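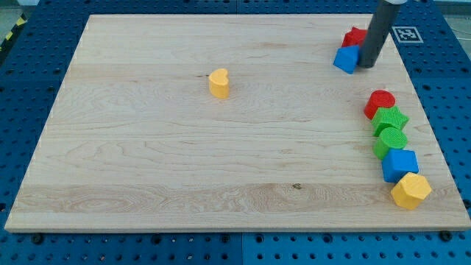

Play Board for Upright Shape Blocks: Surface, Flatness and Standing Stability

Project report, Wood Products and Interiors, second year
Alžběta Gajdoš, Ľubomír Murín
2023-12-03

Summary

A flat wooden board was prepared as a base for a set of small colored shape blocks. The work covered the choice of surface finish, the flatness of the board over one week on a perforated bench top, and how reliably blocks of different shapes stand on the board when set down by hand. An oil finish was selected over a film finish. The heart block was the least stable shape when stood on its point side. Slight cupping was measured and was reduced by turning the board over between sessions.

1. Background

The project was proposed by Stultenska, a small maker of children's furniture, which wanted a loose board to go with a low table. The table top has open holes, and small blocks do not stand well on it. A corner or point that lands on the rim of a hole tips the block. Covering the whole table was ruled out because the holes are used for pegs and trays. A loose board that can be laid down and lifted off again was the agreed solution.

The company asked for three things in writing: a pale surface on which red, blue and yellow blocks are easy to pick out, no hardware on the underside, and a surface that can be sanded again at home. Everything else was left to us.

2. Materials

2.1 Board

The board is rectangular and is made of pale hardwood strips joined edge to edge. It was bought as a blank from the stock at Pranelik and was not glued up by us. The depth from front to back is 300 mm. The seams are subtle and can be hard to find by eye. The grain is clearly visible, with a faint swirling figure, and a lighter band runs across the board nearer the front than the back. A small dark streak lies in the grain toward the left. We considered rejecting the blank on account of the streak. It was kept after a fingernail drawn across it did not catch, and it later served as a reference mark for placing blocks.

The long edges were left square with the corner just broken by hand sanding. A rounded edge was tried on an offcut. It looked better but made a strip along the border where blocks would not stand, and on a board of this depth the loss was not acceptable.

2.2 Blocks

The blocks came from a mixed set supplied by Kadlec. The set contains many shapes, but most of the testing was done with the yellow heart and the blue triangular prism, with a red block with pointed faces used for the close-placement test. The blocks were used as delivered. No block was sanded, weighted or repainted.

2.3 Bench

The board was laid on a blue pegboard table with regular rows of round holes. The table is larger than the board, so the holes stay open on the sides. Air can reach part of the underside through the holes, and this turned out to matter for the flatness results in section 4.

3. Method

3.1 Finish samples

Offcuts from the same stock were finished in three ways: left bare, wiped with a hardwax oil from Clollitz, and coated with a clear water-based lacquer. Each offcut was sanded by hand with the grain before finishing. The samples were judged on color change, glare under the ceiling lights, and friction against a block pushed sideways with a finger. Friction was rated by feel as low, medium or high by both of us separately, and the ratings were compared afterward. They disagreed only for the bare sample.

3.2 Flatness

A steel straightedge was laid across the board at the front, the middle and the back, and along both diagonals. Gaps were checked with feeler gauges. Readings were taken each morning for 7 days in November, with the board left on the bench overnight. The room is heated in the daytime only. Humidity was not logged, which is a weakness of the test.

3.3 Standing test

A block was lowered by hand and released on contact. The result was recorded as "stood," "rocked and stood" or "fell." A total of 209 placements were recorded on the finished board. The location was noted by zone: near left, near right, far left, far right and center. Placements in which a sleeve or the other hand touched the block were struck from the sheet and are not part of the total.

3.4 Close placement

Children using the set tend to push blocks together. For this test the triangular block was set against the red block at the far right of the board and both were left with no support. The pair was then disturbed by knocking once on the table top with a knuckle. The test was repeated 12 times with the blocks reset in between.

4. Results

4.1 Finish

The lacquer gave the clearest view of the figure but reflected the lights strongly enough to hide the lower edge of a yellow block when seen from a seated position. Friction was low. The bare sample had no glare and marked easily; a damp finger left a visible ring. The oil darkened the wood slightly, gave little glare and was rated medium for friction by both of us. It can also be renewed after local sanding, as the company asked. The full board was finished with oil in two thin coats, wiped off after each.

Color separation was good for all three block colors. Yellow is the weakest against the pale wood, as expected, and the shadow at the base helps more than the color does. A darker stain was discussed and dropped, as it would have worked against the blue and left seams easier to see.

4.2 Flatness

The board arrived flat within the limits of our straightedge. A slight cup appeared across the grain by the third morning, with the middle raised relative to the long edges. It increased a little the next day and then held. The diagonals showed no twist. Turning the board over for one night removed most of the cup, and it returned more slowly afterward.

The likely cause is uneven moisture exchange. The upper face is fully open to the room, while the lower face is open only where there are holes beneath it. We did not confirm this by measurement. A second board laid on a solid table would be the obvious comparison, and there was no second blank.

4.3 Standing

The triangular prism stood on a rectangular face in nearly every placement. On end it was also reliable, but it rocked if released early. The heart was stable when stood upright with the lobes at the top only when it was set down square to the surface. Its contact area is small in that position and a small error in angle is enough to bring it down. Falls were spread over all zones, with no clear increase over the raised middle of the board. The cup was therefore too small to affect standing.

We had expected the seams to matter. No fall could be tied to a seam. Running a block lightly across the seams gave no step that could be felt through the fingers.

4.4 Close placement

The pair remained standing in most of the knock tests. When it failed, the triangular block slid away from the red one before either tipped. The friction of the oiled surface is enough for normal use but leaves little margin for a hard knock on the table.

5. Discussion

The board meets the three written requirements. The finish result is the firmest of the findings, with the reservation that friction was judged by feel. A simple inclined-plane test would have given a number for each sample and would have taken an afternoon. It was left out when the workshop schedule changed, and should be done first if the project continues.

The standing test depends on the hand of the person placing the block. Most of the placements were made by one of us (A. G.), and the remainder by the other (L. M.), who had more falls with the heart. The data sheets do not separate practice from technique. Adults also place blocks more carefully than the intended users, and the results should be read as a best case.

The board can shift on the table when pushed from the side. Pegs placed in the holes along two edges would hold it and would need no hardware on the board itself. The peg diameter used by Stultenska is a tight fit in the table and was not available in time.

6. Recommendations

Oil both faces equally, and the end grain with an extra coat.

Store the board on edge between uses. If it stays on the table, turn it over once a week.

Keep the edges square, with only the sharp corner removed.

Supply four pegs with the board for location against the table holes.

Repeat the flatness readings in summer with a humidity logger beside the board.

7. Division of work

Sanding, finishing and the finish samples: Ľubomír Murín. Flatness readings and data sheets: Alžběta Gajdoš. Standing and close-placement tests: both. The offcuts are kept in the sample drawer, labeled on the back in pencil.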